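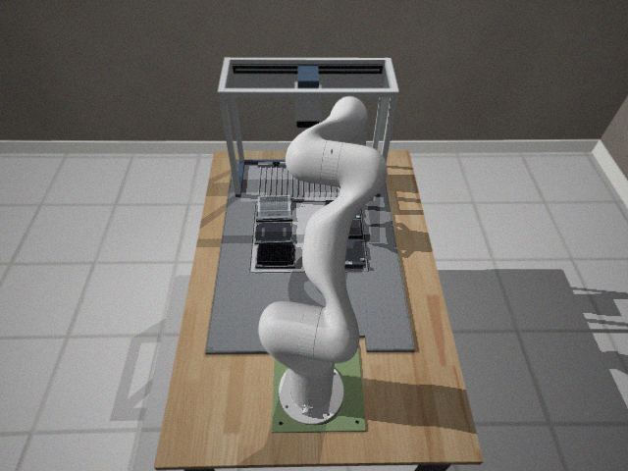 Faltan bancos a la sombra y sobran promesas, según decía una de las notas que los vecinos dejaron en el buzón de la biblioteca de barrio durante el primer trimestre del proyecto. La recogemos al comienzo del informe porque resume bien el tono de buena parte de las aportaciones recibidas, y porque ha influido en el orden en que se han hecho los trabajos.

Informe de seguimiento. Programa de recuperación del sendero de la acequia
Entidad financiadora: Fundación Prisance
Entidad ejecutora: Asociación Rollon
Fecha de entrega: jueves 19 de octubre

1. Objeto del informe

El presente documento da cuenta de lo realizado desde la firma del convenio en marzo, del gasto ejecutado y de los cambios que se proponen para la segunda fase. Sigue el esquema acordado con la fundación, salvo el apartado de riego, que se ha separado del de plantación por petición de la técnica de seguimiento.

El programa tiene tres líneas: reparación del firme del sendero entre el lavadero y la compuerta vieja, plantación de arbolado de ribera y señalización. La actividad escolar prevista en la memoria inicial se ha mantenido, con menos sesiones de las anunciadas.

2. Estado del sendero

El tramo reparado va del lavadero al segundo puente. Se retiró el firme suelto, se perfiló la caja y se extendió una capa de zahorra compactada con pendiente hacia el lado contrario al agua. En la memoria inicial la pendiente iba hacia la acequia. Se cambió tras una visita con la comunidad de regantes, que no quería arrastres dentro del cauce en época de riego. El cambio obligó a abrir una cuneta poco profunda en el margen exterior y a mover dos mojones, con permiso escrito del ayuntamiento.

Entre el segundo puente y la compuerta solo se ha desbrozado. El firme de ese tramo está peor de lo que reflejaba el estudio previo. Hay raíces de chopo bajo la superficie y una zona de blandón que no se seca ni en agosto. La empresa contratada, Arkance, recomienda drenaje antes de extender material, y coincidimos con ella. El drenaje no figuraba en el presupuesto y se trata en el apartado 6.

La barandilla de madera del primer puente se ha sustituido completa. La del segundo se ha lijado y tratado, y aguantará bien un par de inviernos.

3. Plantación

Se han plantado 213 ejemplares entre sauces, fresnos, majuelos y tarays. La mayoría procede del vivero comarcal y el resto de estaquillas recogidas aguas arriba, preparadas por la propia asociación durante el invierno anterior.

A la fecha del último recuento se han perdido 63. Las causas no son iguales en todas las zonas. Junto al lavadero fallaron sobre todo los fresnos, plantados tarde y en un suelo con mucho escombro enterrado. En la curva de los huertos la pérdida se debe a los conejos: los protectores de malla que se compraron eran demasiado bajos. Se han repuesto por otros más altos en toda la curva y desde entonces el daño ha cesado casi por completo. Los tarays han prendido muy bien en todos los puntos, también donde el suelo es salino.

La reposición de marras se hará en parada vegetativa. No se repondrá fresno junto al lavadero; se propone almez, que tolera mejor ese suelo y da la sombra que se pide en casi todas las notas de los vecinos.

4. Riego

El riego de apoyo se ha hecho con cuba prestada por el ayuntamiento durante junio y julio. En agosto la cuba estuvo averiada y se regó a mano con garrafas desde la toma del lavadero. Fue un trabajo pesado y desigual, y los ejemplares más alejados de la toma recibieron menos agua de la prevista.

Para el próximo verano se plantea instalar un depósito de 1000 litros en la caseta de la compuerta, alimentado por gravedad, con una línea de goteo hasta la curva de los huertos. La comunidad de regantes ha dado su conformidad de palabra. Falta el documento firmado, que se adjuntará en cuanto se reciba. Si no llegara antes de marzo habría que volver a la cuba y reservar una partida para alquilarla.

5. Señalización y participación

Se han instalado los paneles de inicio y final de recorrido. El texto del panel del lavadero se corrigió dos veces, la primera por un error en la fecha de construcción de la acequia y la segunda porque el topónimo de la partida aparecía en una forma que nadie usa en el pueblo. Se ha respetado la forma local. Los postes intermedios están fabricados y guardados en el almacén municipal, a la espera de que se cierre el trazado definitivo del último tramo.

La sesión abierta de otoño tuvo lugar en el salón de la asociación de vecinos. Se expuso el estado de los trabajos, se enseñaron los planos del segundo tramo y se dejó tiempo para preguntas, que ocuparon más que la exposición. 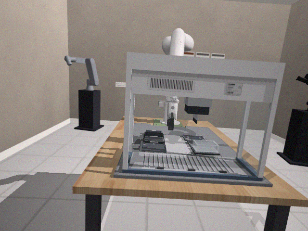 Una asistente preguntó si el sendero iba a quedar abierto a las bicicletas, y añadió que por ella no había inconveniente siempre que no bajaran lanzadas desde el segundo puente, donde no se ve quién sube. Se le respondió que la ordenanza municipal permite el paso a velocidad de peatón y que se estudiaría colocar un quiebro de madera antes del puente. La propuesta tuvo buena acogida y se ha incorporado al plano. No supone coste relevante, al aprovechar tablones sobrantes de la barandilla.

También se habló de los bancos. La memoria preveía cuatro, todos en el tramo del lavadero, y las personas mayores que pasean por la mañana piden que al menos uno esté a mitad de camino. Se ha aceptado trasladar uno a la curva de los huertos, bajo el nogal, con el visto bueno de la propiedad colindante.

Respecto a las sesiones escolares, se han celebrado las dos de primavera. La de septiembre se suspendió por lluvia y no se ha podido recolocar antes de la entrega de este informe. El colegio propone unirla a la jornada de reposición de marras, y nos parece buena solución: el alumnado plantaría almeces y vería en el mismo día los ejemplares que puso en su anterior visita.

6. Ejecución económica y desviaciones

El gasto en firme está dentro de lo presupuestado para el primer tramo. La partida de plantación se ha superado por la compra de los protectores altos, y la diferencia se ha cubierto con lo no gastado en actividad escolar, dentro del margen de trasvase que permite el convenio. La señalización está pagada entera, incluidos los postes pendientes de colocar. Las facturas y justificantes se entregan en carpeta aparte, ordenados por partida.

La desviación importante es el drenaje. Se han pedido dos presupuestos, a Arkance y a Rutherford. El primero incluye tubo dren envuelto en geotextil y dos arquetas de registro; el segundo propone zanja rellena de grava sin tubo, más barata, con el inconveniente de que se colmata antes en suelos con tanto limo. Nos inclinamos por la opción con tubo. Para financiarla se solicita a la fundación reasignar el 30 % de la partida de imprevistos y aplazar la impresión del folleto, que tiene menos sentido mientras el recorrido no esté completo.

Si la reasignación no se aprobara, la alternativa sería dejar el último tramo desbrozado y señalizado como sendero natural, con aviso de barro. Cumpliría a medias el objetivo de accesibilidad y así habría que reflejarlo en la memoria final.

7. Incidencias

En mayo apareció un vertido de restos de obra junto al primer puente. Se avisó al ayuntamiento, que lo retiró en la misma semana. No ha vuelto a ocurrir.

Una crecida corta a finales de verano se llevó parte de la cuneta nueva cerca del lavadero. Se ha rehecho con piedra en el punto de salida. El firme no sufrió daños.

El nido de mirlo localizado en el seto del segundo puente obligó a retrasar el desbroce de ese punto hasta julio.

8. Previsión para el siguiente periodo

Noviembre: jornada de reposición de marras con el colegio, colocación del banco bajo el nogal y montaje del quiebro de madera.

Diciembre y enero: drenaje del último tramo, si se autoriza la reasignación. La acequia estará cortada por limpieza y la maquinaria puede entrar por la pista de servicio.

Febrero: extendido de zahorra hasta la compuerta y colocación de los postes intermedios.

Marzo: instalación del depósito y de la línea de goteo, recuento general de plantación y entrega del siguiente informe.

Se ruega respuesta sobre la reasignación antes de que termine noviembre, plazo que mantiene Arkance para la validez de su presupuesto.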